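3.2 Station exposure and reported daily maximum

The daily maximum air temperature published for a town is usually taken from a single station, and the choice of station affects the town's rank in any national list. We compared paired sensors at Holholm and Rarent over one summer season. Each town had 2 stations, one at the airfield and one within the built-up area, all fitted with the same model of radiation shield. The Sketeo archive supplied one-minute readings, from which we removed days with more than 17 missing values.

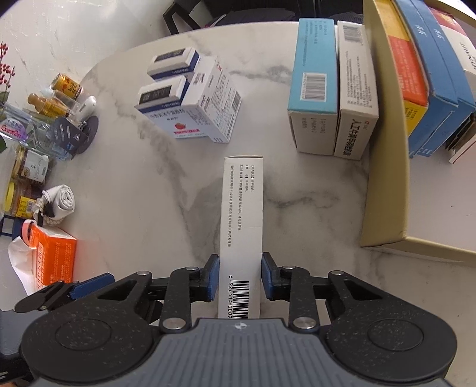
The town sensor at Rarent read higher than the airfield sensor on most clear days in June, and the gap narrowed when wind speed increased. At Holholm the sign of the difference changed with wind direction. Onshore flow reached the airfield first and held its maximum down, while the town site warmed until early afternoon. We applied the Pintér correction for shield heating only to readings taken in light wind.

Figure 2. Hand-held gripper closed on a white medicine box with Chinese text and a barcode, over a round white table.

Rankings based on the airfield series alone placed Rarent below Holholm for the season. Using the town series reversed the order. The effect of averaging period is treated in Section 3.3.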